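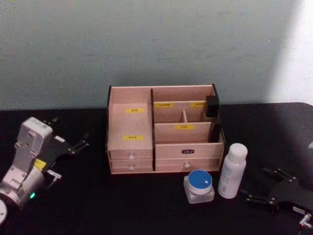 Educational Equipment Catalog, Vol. 6, p. 3

Oda Tabletop Station for Student Robotics
Bavura Education Division
By Gwenllian Mathias
23 December 2024

We use cookies to remember your region and your order list. Accept | Manage settings

The Oda Tabletop Station is a two-arm work area for secondary school classes, robotics clubs, and teams entered in the Vesosmont Student Manipulation Challenge. It is supplied by Bavura to schools and nonprofit youth organizations. Individual purchases are not accepted.

The station is designed for the storage and retrieval unit of the Vesosmont course. In this unit, students program the arms to handle small household items at a desktop organizer. A typical working layout places the wooden organizer against the wall, with a glass jar and a white bottle standing in front of it toward one end and a gripper at either side. The black tabletop is left clear in the foreground so that items can be set down between moves.

Supplied with each station

Two arms, each with a parallel gripper
One matte black tabletop with rounded corners
One wooden desktop organizer with open compartments and drawers
Power supplies, data cables, and one emergency stop button
Printed teacher guide and student workbook
One spare pair of gripper fingers

Jars, bottles, and other practice items are not included. Schools are asked to provide their own. Containers used in class should be closed and should fit between the open fingers of the gripper at their widest gripping point. Glass items may be used in practice sessions at the discretion of the instructor. They may not be used in scored rounds.

The organizer

The organizer has a tall open compartment on the left and smaller compartments on the right, separated by a black divider. Drawers are set into the front below. Yellow labels are fixed inside the compartments, and students refer to them when writing their placement instructions. Replacement label sheets may be ordered separately. Teams that relabel a compartment must record the change in the team logbook before requesting a scored round.

The tall compartment is used in the first exercises of the workbook. The smaller cubbies and the shallow tray are introduced later, once a team is able to repeat a placement without touching the partition. Drawer exercises use the round white knobs. Students should approach a knob with the gripper level and should close the fingers at reduced speed. Drawers are to be closed by hand at the end of each session.

Use in the Vesosmont course

The course begins in September and may be taught as a class or as an after-school club. Students work in teams of two or three. One student operates the controls while a teammate observes the work area and remains within reach of the emergency stop. Roles are exchanged at each session, and the logbook must show who held each role.

Teams first move a single item from the tabletop into the organizer with one arm. They then pass an item from one gripper to the other over the open part of the table. In the final project, the team receives a written list of items and destinations and prepares a program to complete it. Lists are issued by the instructor. The final project is assessed on placement, handling of the item, and the quality of the written record.

Upright bottles and short jars require different approaches, and the workbook treats them in separate chapters. For a tall bottle, students are taught to grip below the cap and lift straight up before moving sideways. For a short jar, the fingers are placed around the body of the jar. Gripping a jar by its lid is not permitted in scored rounds.

Competition eligibility

The station is approved for practice and for regional rounds of the Challenge. The final is held in Dritville on stations provided by the organizers. Teams may bring their own programs and logbooks but may not bring their own gripper fingers, organizers, or tabletops. Programs written on one Oda station will need to be adjusted to the position of the organizer on another, and time for this adjustment is provided before the first round.

Installation and care

The station should be placed on a level bench with the rear edge against a wall. Both arms must be able to complete the supplied range-of-motion check without contact with the wall or the organizer. The check is to be repeated whenever the bench has been moved.

The tabletop may be wiped with a soft damp cloth. Solvents should not be used on the arm housings or on the wood. Screws on the gripper plates should be inspected at the start of each term and tightened with the supplied key only.

Ordering

The price of one complete station is $1,882, excluding delivery. Orders must be placed by a school or registered organization and must name the instructor responsible for the equipment. Instructors who have not previously taught the course are required to complete the Bavura orientation module before the station is released for student use.

Requests for repair, replacement labels, and additional workbooks should be sent to the Education Division with the order number.

Sign up for the Bavura Education newsletter to receive course updates and Challenge entry dates. You may unsubscribe at any time.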